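分类：短篇小说 ｜ 器物与账目 ｜ 阅读本栏其他作品

交接

09/08/2018

房子的交接条件写在合同第六条：除固定装置外，屋内物品应于交接前清空。固定装置的定义附在后面，包括灶台、水槽、门、窗、暖气片和墙上的挂钩。挂钩归买方。挂在挂钩上的东西归卖方。

卖方是一对姐弟。母亲去世后，房子空了一个冬天。弟弟住在国外，授权书经过公证，由姐姐代为办理。她做过二十多年的仓库核算，退休前最后一家单位叫伊斯提滕特（Istitent），做冷库门的密封条。她对清空一间屋子没有特别的看法。清空是一个过程，有起始状态，有终止状态，中间是登记。

她用的是旧单位的盘点表。表有六栏：编号、名称、位置、状况、去向、备注。去向一栏只允许填四种：留、寄、捐、弃。她在第一页上方写了屋子的地址，在日期处写了进场的日子，然后从门厅开始。

门厅用了一个上午。雨伞，弃。鞋拔，捐。鞋柜，捐，需两人搬运。钥匙盒里有一串钥匙，试过屋里所有的锁，没有一把打得开。她在名称栏写“钥匙”，在状况栏写“完好”，在备注栏写“无对应锁”，去向空着。按规定，空栏不能过夜。当天收工前她补了一个“弃”字。

卧室用了两天。衣物按季节分，再按是否可捐分。被褥的回收点不收羽绒，她打电话问了两次，两次答复不同，按第二次执行。床头柜的抽屉里是药，药另有回收办法，要把纸盒和铝板拆开。拆药盒花掉的时间超出预计，她把这项单独记了工时。

弟弟每天打一次电话，时差六个小时，他那边是午饭时间。电话里听得见餐具的声音。

“到哪儿了？”

“卧室完了。明天厨房。”

“厨房里没什么吧。”

“还没盘。”

他问过几次需不需要他回来。她每次的回答都是不需要，工作量在一个人的范围之内。他说那就辛苦你了。她说按进度走。

厨房编号从二百开始。她预留了一百个号，认为够用。

橱柜上层，左起：玻璃罐，空；玻璃罐，内有绿豆；玻璃罐，内有纽扣。纽扣出现在厨房，属于位置异常，备注。中层：盘子，大小不一，按直径摞放。她母亲摞盘子的方法是大的在下，每两只之间垫一张裁过的报纸。报纸已经发脆。她取出来看，印的是一则水泵广告，康斯坦丁尼迪斯（Konstantinidis）水泵行，三年保修，上门安装。别的盘子之间垫的也是这一则，同一期报纸，同一个版面。可以推断，那个星期买了不止一份报纸，或者从什么地方拿来了一沓没有卖掉的。她没有办法核实，不备注。

下层是锅。锅的状况栏她写得细：锅底变形与否，手柄松动与否，有无盖，盖是否为原配。有一口锅的盖不是原配，尺寸大出一圈，母亲用了很多年，盖上去的时候要往左边推一点，才能压住。她试了一次。推到位的时候有一声很短的响。她把盖拿下来，锅和盖分开登记，各占一个号。

然后是碗。

母亲的碗分两处放。常用的在水槽上方的架子上，不常用的在冰箱顶上的纸箱里。纸箱上印着“普伦迪克（Prendik）”，是一种罐装番茄的牌子，早就不进口了。箱口用麻绳捆了十字，结打在正中。她没有剪，解开用了四分钟。

箱子里的东西用旧毛巾裹着，一件一件拿出来，裹的方法是统一的：对角放，先折近侧，再折左右，最后滚到头。她自己打包易碎品也是这样折。她以为这是在单位学的。单位确实教过，教材上有图，图上的顺序是先左右后近侧。她把手停下来，回忆了一下图，确认了顺序。她这些年折错了，或者说，一直按另一份教材在折。

需要一块地方摆放。厨房的台面不够，她把客厅的桌子清出来，铺上一块米白色的大布。布是从衣柜底下翻出来的，编号一百七十一，去向已填“捐”。临时占用，不改去向。

捐赠渠道她选的是加夫汉姆（Gavham），一家收旧物再转卖的商行。商行判断收不收，不收的自行处理。最先摆出来的两件，一件是浅米色的碗，一件是棕色的小木碟。

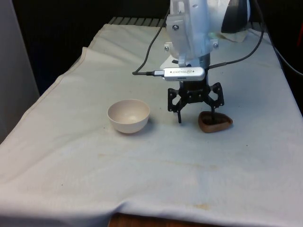
编号二三一、二三二。米白布面，未叠放。

碗的登记没有问题。二三一，碗，浅米色，无缺口，无裂纹，捐。母亲在世时用它和面，量少的时候用，比如只包一顿馄饨。和面的时候碗会转，她就在碗底下垫一块湿抹布。这些与去向无关，没有写。

二三二停住了。

名称栏她先写了“木碟”。木碟是准确的，小，棕色，中间凹下去。但是在这个家里它不叫木碟，它叫“找头”。父亲还在的时候，每天收工回来，把口袋里的零钱放进去。买菜的从里面拿，拿了多少不记账，只要求一条：拿完不能见底，至少留一枚。弟弟小时候问过，如果只剩一枚，又要买酱油，怎么办。父亲说，那就不买酱油。后来有一次真的只剩了一枚，那天的晚饭没有酱油，四个人都没有提。

她成年以后从事核算，知道这种做法叫最低库存。最低库存的意义在于触发补货，一件东西降到某个数，就该有人去订下一批。父亲没有学过这个。他的那一枚硬币并不触发任何事情，它只是在那里。

她看了碟子。里面没有硬币。

按照盘点的规则，账上有而实物没有，叫盘亏，要写原因。她翻到前一页，从头找，看有没有一枚硬币登记在别处。玻璃罐，内有纽扣。她去厨房把罐子拿来，旋开，把纽扣倒在布上，倒在离碗远的那一头。纽扣里混着一枚顶针、一颗骰子，没有硬币。她把纽扣一粒一粒捡回去，旋紧，在备注栏补写：含顶针一、骰子一。

当天的电话照常打来。

“厨房里没什么吧？”弟弟又问了一遍，和前一天一样的句子。

“二三二有问题。”

“什么是二三二？”

“找头。”

电话那边的餐具声停了。

“它在哪儿？”

“冰箱顶上的箱子里。毛巾裹着。”

“里面呢？”

“空的。”

他过了一会儿才说话。他说，那一枚在他这里。母亲最后一次送他去机场，过安检之前塞给他的，说是外国买东西用得着。他说他当时告诉她，这个在外国用不了，连在家里也快用不了了，那种面值早就停了。母亲说，拿着。他就拿着。现在在他书桌的抽屉里，和护照放在一起。

“你没说过。”她说。

“你也没问过。”

她在备注栏写：硬币一枚，在外。写完以后发现这一行的性质变了，它不再是盘亏，它是借出。借出的物品应当有借条，有归还日期。她问他有没有说过什么时候还。他说没有。她就在归还日期的位置画了一道短横，这也是规范的写法，表示此项不适用。

“你填了什么？”弟弟问，“去向那一栏。”

“还没填。”

“你不是说不能过夜吗？”

“还没到夜里。”

她挂了电话，继续做二三三。二三三到二五〇是其余的碗和碟，有两只有暗纹，灯下能看出来，弃。有一只碗底用红漆点了一个点。这个点她认识，是办酒席的时候各家凑碗，为了还的时候不弄错，每家点一个颜色。红色不是他们家的，他们家是蓝色。也就是说这只碗是别人的，在箱子里放了三十多年。那一家姓什么她记得，住过的那排房子已经拆掉，原址是一个停车场。她在去向栏填了“捐”，想了一下，在备注栏写：他人所有，无法归还。

傍晚她量了箱子。加夫汉姆的商行当天就有答复，大部分收，碗收，玻璃罐收，锅收，盖不收。关于二三二，对方问是什么木头。她不知道。对方说不知道也可以收，但是只能归到杂项，杂项按重量计价。

她去拿了厨房秤。秤本身是二一九，捐，已获接收，在交出去之前仍可使用。她把木碟放上去，等指针停稳，读数，没有写下来。按杂项的单价，它值的钱不够买一瓶酱油。

晚上她核对总数。全屋盘点共二百九十六项，其中留的原为零。从一开始她就没有打算留什么，她自己的房子小，东西进去一件就要出来一件。她在计划里写过这一条，弟弟也看过，表示同意。寄的也为零，国际邮费按件算，不合算，弟弟说他那边什么都有。

她把二三二这一行从左到右看了一遍。编号，有。名称，木碟。她没有划掉，在后面加了括号，括号里写“找头”。位置，冰箱顶，纸箱内。状况，完好。去向，空。备注，硬币一枚，在外，然后是那道短横。

从账务上讲，容器和内容物应当同一去向。玻璃罐和纽扣是这样办的，药盒和药板因为有专门规定，才分开。二三二没有专门规定。内容物在外，容器在内，要做到一致，只有两种办法，硬币寄回来，或者碟子寄过去。硬币寄回来之后，碟子仍然要有一个去向，问题不过推后了一步。

她查了邮费。小包，四百克以内，一个价；超过的部分另计。碟子加毛巾加盒子，在四百克以内。如果换成泡沫纸，还能再轻一些。她没有换。

毛巾摊开，对角放。先折近侧，再折左右，滚到头。盒子是药盒拆下来的那些里面最大的一只，内侧朝外重新粘过，用的是封箱带。合上之前她打开钱包，找了一枚硬币。现行的面值，能用。她把毛巾重新打开，放进凹处，又折了一遍。这样一来，那边就有两枚，一枚停用的，一枚通用的，而在他那个地方两枚都花不出去。

去向：寄。

她把“硬币一枚”登记在最后一行，编号二九七。总数随之改为二百九十七项。原数字上划一道线，旁边签了名字的缩写，这是更正的规范格式，不能涂，不能刮，要让后来查账的人看得出原来写的是什么。

第二天早上邮局开门以前，她把桌上的大布收了。布上有一处印子，是碗底压出来的圆，她抖了两下，没有抖掉，折好放进捐赠的那一堆里。去向没有改。

交接那天买方带了卷尺。对方量窗，量灶台到墙的距离，问水槽上方的架子是不是固定装置。她翻合同附件，附件里没有架子。她说，架子用螺丝固定在墙上，可以按固定装置处理，留给你们。对方说谢谢，又问冰箱顶上那块地方干什么用，插座离得那么远。

“放箱子。”她说。

双方在清单上签字，一式两份。她把钥匙交出去，大门的两把，地下室的一把。出门的时候她数了一遍自己包里的东西：合同、盘点表、邮局的回执。回执上的件数是一，申报品名一栏是她的字，写的是“餐具，旧”，申报价值那一栏是邮局的人替她填的，因为她当时一直没有报数。

十一月，弟弟打来电话，已经不是每天打了。他说东西收到很久了，放在门边的柜子上，孩子往里面扔回形针。

“底下留着没有？”她问。

“留着。两枚都在。”

她说好。她说完去拿盘点表，表在抽屉里，夹着一支笔。二三二那一行的备注已经写满了，她往下找了一处空白，写了“已收”，然后写二九七，也是已收。红点的那只碗在上面几页，她翻过去看了一眼，又翻回来。

弟弟那边有人喊吃饭。

“你们今天吃什么？”她问。

“面。”他说，“没有酱油了，正准备下去买。”

———

同栏近作

《量雨器》
《二十三号储物间》
《门的密封条》
《保修期以外》
《一份没有寄出的发票》
《停车场原址》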